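Kastville Club Award Set
Trophies, medals and certificates for annual sports presentations

Item group: Awards and Ceremonies
Supplier: Nijs Club Supply, Brirnent
Prices valid from 08/06/2020

The Kastville Club Award Set is intended for sports clubs, school athletic departments and town recreation offices that hold a yearly presentation for their members. One set covers a standard program of individual, youth and team honors. All pieces share the same design, so that awards given in different years may be displayed together.

Contents of the set
Main trophies: 3, with engraving plate
Medals with neck ribbon: 22
Printed certificates: 80
Presentation folders: 12

Ribbons are available in eight colors. Clubs may combine two colors in one order without charge. Logos should be supplied as a line drawing in one color.

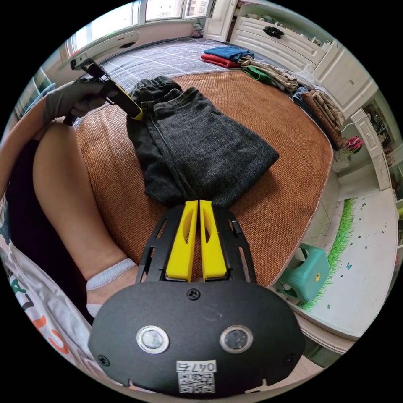 Engraving is included for the main trophies and is limited to three lines of text on each plate. Names must be submitted in writing by the person responsible for the order. Nijs does not correct spelling, accents or capital letters, and the text is engraved exactly as received. A proof is sent by email and must be approved before work begins. Medals are engraved on the reverse at extra cost.

Clubs that announce their winners on the night may order blank plates. These are engraved after the ceremony and returned by mail with adhesive backing for mounting.

Delivery and returns
Orders with engraving are shipped 12 working days after approval of the proof. Orders without engraving are shipped within 8 working days. March is the busiest month for presentations, and early ordering is advised. Engraved items cannot be returned unless the engraving differs from the approved proof. Unused medals and folders may be returned in their original packaging.

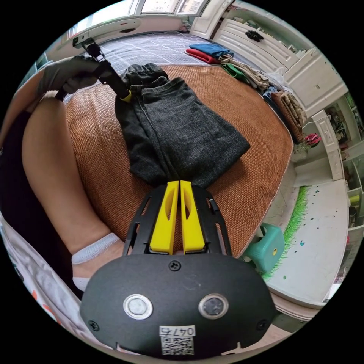
Folded jeans on a woven rattan mat.

Care
Wipe trophies with a soft, dry cloth. Do not use metal polish on engraved plates. Store medals flat, with the ribbon unfolded.

Related items
Skillby Participation Medal
Skillby Youth Certificate Pack
Replacement engraving plates

Orders and proofs: Nathalie Stevens
School and municipal accounts: Jozef Van Rooij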